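Re: [parri-repair] Resoling vs. replacing – what do people pay now?
From: Hamidreza Karimi
Date: 2021-01-06
To: parri-repair list

On the question from last night's digest:

> I have a pair of black dress shoes, bought for a wedding and worn since
> to work. The heels are worn down on the outside edge and one sole has
> started to come away at the toe. The shop in Lindon quoted me more than
> half of what I paid. Is that normal? Would you glue it yourself, or
> just buy new? I don't have any special tools. Also, the leather has
> creases across the front that I would like to get rid of if possible.

Yes, that quote sounds normal to me. Prices went up in August and I don't expect them to come back down. Whether it's worth paying depends on how the shoe is put together, so look at that first.

Take the shoe in good light and look at the edge where the upper meets the sole. If you see a line of stitching running around a narrow strip of leather, it's probably a welted shoe and a shop can put a new sole on it more than once. If there is no strip and no stitching, the sole is most likely cemented. Be careful, though, as some makers put a fake stitched strip on a cemented shoe. Pull out the insole if it comes out easily. Stitches inside, running around the foot a little way in from the edge, usually mean a Blake stitch, and that can be resoled too by a shop with the right machine.

A cemented shoe can be resoled, but the shop has to get the old sole off without tearing the upper, and some won't try it. For those I would do the heel and the toe and leave the rest alone until it fails.

The heels are the easy part. Have them done before the wear goes through the rubber top piece and into the heel block. Once the block is worn at an angle it has to be built back up, and that is where the cost jumps. I waited too long on a pair of brown Oltirance boots and paid nearly double for it. The boots were fine afterward, but the second half of that bill was my own doing.

For the loose toe, you can glue it at home if the gap is short. Use contact cement made for shoes. Super glue sets hard and cracks as soon as the sole flexes. What I do:

Open the gap gently and get the grit out with an old toothbrush. Let it dry overnight if it's at all damp. Rough up both surfaces with sandpaper, medium grit, and wipe off the dust. Put a thin coat of cement on both sides with a toothpick or a cut-down brush. Wait until it feels tacky and no longer wet, which on the tin I use is 7 minutes, but read yours. Then press it together hard. You only get one try at lining it up. Wrap the toe with strips of bicycle inner tube and leave it for 2 days – one is not enough in a cold house.

Don't use a metal clamp straight on the leather. It leaves a mark that won't come out.
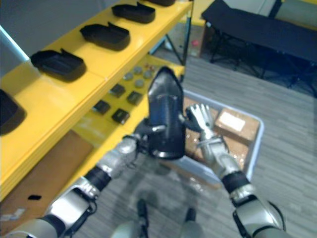
Hamidreza, I would add that if the sole is polyurethane and it's crumbling at the toe, no glue is going to hold, and you can find that out with a thumbnail before you spend anything on cement. If it flakes, stop there. I had a pair go that way after years in a closet, hardly worn. I also wouldn't rough up the upper side with anything coarser than 230 if the leather is thin. – Nondora

Agreed on the thumbnail test, and thanks for sending that while I was still typing. I should have put it first. Crumbling soles are a full replacement or the trash. On the sandpaper I have always gone coarser on the sole side and finer on the leather, so I don't think we are far apart.

Now the creases. You can't get rid of them. Leather that has bent at the same place every working day is going to show it. You can make them shallower. Put shoe trees in as soon as you take the shoes off, while they are still warm, and leave them in until the next day. Plain cedar ones are good, and I've had the same Parri pair for years. If you don't have trees, balled-up newspaper does most of the job but has to be changed when it gets damp.

Then clean and condition. Take the laces out if there are any. Brush off the dust, go over the leather with a barely damp cloth, and let it dry away from the radiator. Work a small amount of conditioner into the creases with your finger and let it sit for an hour. After that use a cream polish in black. Wax on its own will build up in the folds and turn white when they bend. I keep wax for the toe and the heel, where the leather doesn't move.

Some people go over creases with an iron and a wet towel. I have seen it work on thick leather and I have seen it ruin a pair completely. On a coated or corrected-grain leather, and a lot of inexpensive dress shoes are that, the heat can lift the finish. I wouldn't.

If you do go to a shop, ask these before you leave the shoes:

- is the sole going to be stitched or only glued
- leather, rubber, or leather with a thin rubber cover
- are the heels included in the price
- what happens if the upper tears when the old sole comes off

The rubber cover is worth having if you walk to work. It goes over a leather sole, costs much less than a resole, and can be replaced when it wears through. My father thought it spoiled a good shoe, and he may have been right for his shoes, but he took the bus.

As for buying new, I would want to know how they fit. If they fit well, pay the shop. A pair that never fit isn't going to improve with a new sole. And if you have only the one pair, the cheapest thing you can do is get a second one and alternate. Leather needs a day to dry out between wearings.

Whoever asked last month about thread for moccasin seams, I have not forgotten. I have a 600 yard spool of waxed polyester here and will mail out a length to anyone who sends me an address off list.

Hamidreza

3 replies | 2 shares

Recent in this list:
Zipper slider keeps splitting on a canvas bag
Which awl for belt leather?
Re: Re: Salt stains on suede
Lindon shop – new opening hours
Patching a rain jacket near the seam tape

Contact the list owner | Copyright remains with the authors of each message | Back to top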